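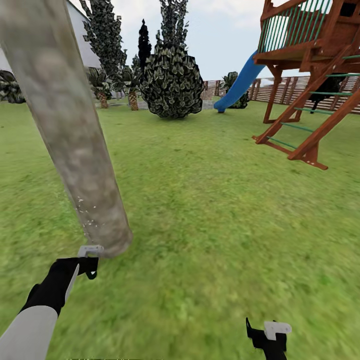

Escribo deprisa porque entro a trabajar en nada y si lo dejo para la noche no lo hago. Varios me habéis preguntado por correo qué pienso de lo del pastor, si sigo yendo, si es verdad lo de Pukuten. Voy por partes. O lo intento.

Para el que no sea de aquí: la iglesia de Grevomley, la del polígono, la de las sillas azules, lleva años recogiendo dinero para una casa de retiros. Se llama Pukuten. Se llama o se iba a llamar. Tenía terreno (decían), tenía planos (esos los vi, estaban pegados en la entrada con celo, ya medio amarillos), y tenía un sobre especial, verde, que se pasaba después del sobre normal. Yo puse dinero en el verde. No mucho. Mi madre bastante más que yo y de eso hablo luego.

La semana que salió el reportaje de Henrike Harms en Ruppert yo estaba con gripe y lo leí en el móvil, en la cama, con fiebre, y pensé que lo estaba leyendo mal. Lo volví a leer al día siguiente. Ponía lo mismo.

## Lo que cuenta el reportaje

Resumo, que es largo y el que quiera que lo busque.

Que el terreno de Pukuten no está a nombre de la iglesia. Está a nombre de una empresa, Wemero, que lleva un cuñado del pastor. Que la iglesia le ha estado pagando a Wemero un alquiler por un terreno donde no hay nada que alquilar, todos los meses, y que eso salía del sobre verde. Harms tiene los recibos. Publicó uno, el de noviembre, 3.908 euros. Por un prado.

Que 82 familias firmaron un compromiso de aportación mensual y que a ninguna de las que ella pudo hablar le habían dicho nunca lo de la empresa. A nosotros tampoco. Mi madre firmó. Estaba en la cocina, el papel, con un imán, al lado del calendario.

Y que el pastor, preguntado, contestó por escrito que todo es legal y que "la obra de Dios siempre tiene enemigos". Esa frase la he oido tantas veces desde el púlpito que al leerla en el periódico la escuché con su voz.

Que quede claro una cosa: ahora mismo son acusaciones. Hay una denuncia puesta, la ha admitido el juzgado, y no hay nadie condenado por nada. Igual mañana aparece un papel que lo explica todo. No lo creo, pero lo pongo porque me da rabia cuando otros no lo ponen.

## Lo que vi yo

Poco. De verdad que poco. No estaba en ninguna cosa de dirección, yo ayudaba con el sonido y a recoger, y de dinero no sabía ni dónde se guardaba.

Pero hay cosas que ahora me vuelven. Un hombre mayor que se levantó en una reunión y preguntó cuándo empezaban las obras. Pregunta normal. Con educación. El pastor le sonrió y le dijo que Noé tampoco tenía calendario de obra, y nos reímos todos, yo también, y el hombre se sentó. No volvió a preguntar. A los meses dejó de venir y dijeron que estaba enfriándose en la fe.

Me reí. Eso es lo que peor llevo, fíjate.

También la excursión al terreno. Nos llevaron en autobús, comimos bocadillos, se oró en círculo con las manos cogidas y una chica lloró. Había viento. El pastor fue señalando dónde iba la capilla, dónde los dormitorios, dónde la cocina, y la gente decía amén a cada habitación. Me acuerdo de pensar que era raro que no hubiera ni una estaca, ni una cuerda, algo. Lo pensé y a otra cosa, que se nos iba el autobús. 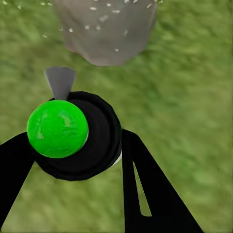

En total éramos 212 en la lista de miembros, según el último boletín que tengo guardado, y de esos iríamos la mitad un domingo bueno. Lo digo porque en los comentarios de Ruppert hay gente hablando de "la megaiglesia" y de "la secta", y a ver. Era una nave con calefacción mala y café de termo. Gente que limpia oficinas, gente jubilada, un par de profesores, críos corriendo. El que se imagine focos y coches de lujo se está imaginando otra cosa. El pastor tenía un coche mejor que el mío, vale, pero mejor que el mío lo tiene cualquiera.

Y lo de secta pues no sé. A mí nadie me prohibió ver a mi familia. A mí me llevaron comida a casa cuando me operaron de la rodilla, once días seguidos, cada día una persona distinta. Eso también pasó y no se borra porque haya un recibo. Me cuesta tener las dos cosas en la cabeza a la vez pero las dos están.

## Mi madre

No quería escribir de esto pero me ha dado permiso. Le he leido el trozo por teléfono.

Ella dio lo del seguro de mi padre. Entero no, una parte, pero grande. Se lo pidieron en persona, en casa, con una tarta. Le dijeron que una de las habitaciones de Pukuten llevaría el nombre de papá. Habia elegido hasta la ventana, quería que diera al lado del sol por la mañana porque él madrugaba.

Cuando salió el reportaje la llamé y me dijo que no lo iba a leer. Que eran mentiras del mundo. Estuvimos casi sin hablarnos un tiempo, cosas de "qué has comido" y ya. Luego un día me llamó ella, a las siete de la mañana, y me preguntó que quién era Wemero. Así, como si fuera una persona. Se lo expliqué. Se quedó callada y dijo que tenía que colgar, que tenía la lavadora.

Ahora ha hablado con la abogada que lleva a las otras familias. Tres de las que firmaron ya han declarado, y a ella la llamarán, o no, depende. No sabe si quiere. Dice que el dinero le da igual y yo sé que no le da igual, con lo que cobra.

Lo que sí quiere es que alguien le pida perdón. Con la cara delante. Eso lo repite mucho.

## Lo del domingo y lo de los que se quedan

Sigue habiendo culto, para los que preguntais. Predica el segundo, el pastor está "en un tiempo de descanso", que es como lo anunciaron. No dijeron nada de la denuncia. Una frase, se canta, y siguiente canción. El sobre verde ya no se pasa. Tampoco han dicho por qué no se pasa, simplemente un día no estaba.

Yo fui una vez después. Me puse atrás. Me abrazó mucha gente y hubo otra que miró para otro lado, y una señora a la que quiero muchísimo me dijo al oido que tuviera cuidado con la amargura. Salí antes del final y me quedé en el coche un rato sin arrancar.

No he vuelto. Tampoco he ido a otra. Un amigo me invita a la suya y le digo que sí, que ya iré, y no voy. Me sale solo desconfiar, veo una cesta de ofrenda y me pongo a mirar quién la recoge, por qué puerta sale. Así no se puede estar en ningún sitio.

Para los que se quedan no tengo ningún reproche, en serio. Bueno, para alguno sí. Para los que sabían. Porque alguien firmaba esas transferencias, y alguien las veía, y ese alguien se tomaba el café conmigo del mismo termo.

## Sobre la periodista

Le están diciendo de todo a Henrike Harms. Que si viene de fuera, que si es atea, que si Ruppert vive de esto. No la conozco, la he visto una vez, estuvo en la puerta de la nave con una libreta pasando frio y nadie le abrió. Yo tampoco. Pasé por delante y le dije buenos días muy bajito.

Lo que ha hecho es pedir una nota al registro, que lo puede pedir cualquiera. Lo podía haber pedido yo. Cuesta menos que una pizza. Si vuestra iglesia, o asociacion, o peña o lo que sea, lleva años recogiendo para un edificio, pedid la nota. No hace falta sospechar de nadie. Si está todo bien pues mejor, la enmarcáis.

Y si os contestan con Noé pedidla dos veces.

Más cosas que me habéis preguntado y contesto rápido:

- No, no voy a colgar el audio de la reunión. Lo tiene quien lo tiene que tener.
- No sé dónde está el pastor. He oido dos versiones y las dos me las ha contado gente que se lo inventa todo.
- El grupo de whatsapp lo cerraron. Hay otro, escribidme por privado y os paso el contacto de la que lo lleva, yo no meto a nadie.
- Si firmasteis el compromiso y seguís pagando por domiciliación, mirad en el banco. A mi madre le siguieron cobrando despues del reportaje. Dos veces. Lo devolvió.

Los comentarios los dejo abiertos pero los apruebo yo a mano, y nombres de la familia del pastor no voy a aprobar ninguno, que tiene hijos en el colegio y ellos no han firmado nada.

Me voy que llego tarde. Lo de la segunda parte, lo de antes de la nave, cuando nos reuníamos en el garaje, lo escribo otro día si tengo cuerpo.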